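Equipment Planning Meeting, Meston Workshop
Minutes, 7/7/19

Guadalupe Ochoa opened by thanking everyone for coming in over the holiday stretch, and for the peach cake, which did not last past the first item. The May minutes were read and accepted with one spelling fixed (it is Kimeck, with a k at both ends).

Item 1. Second practice board for the two-arm station. Guadalupe went over how the present board gets used, with its blue and white pegs, plates and cylinders, and why she would dearly like another one before the fall.

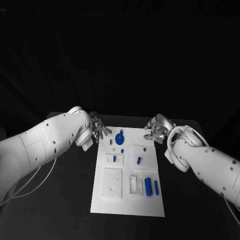
Murkis wondered whether we might print the second board ourselves and put the money toward spare fingers for the hands, given how long we waited for the last set. There was a good deal of friendly back and forth on this, and it was agreed to price it both ways.

Item 2. Spares. Kimeck has quoted $197 for a set of 19 cable clips and covers, good for two months. Most of us thought that fair, though we would all be happier if shipping were included, and Guadalupe kindly offered to call and ask.

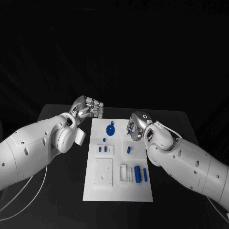 The rest of the spares list was carried over, as the wrist cover prices had not come back yet. Guadalupe will send the full list around once they do, and would be glad of any additions before then.

Item 3. Storage shelf. Approved, the deeper one.

Next meeting to be set by email.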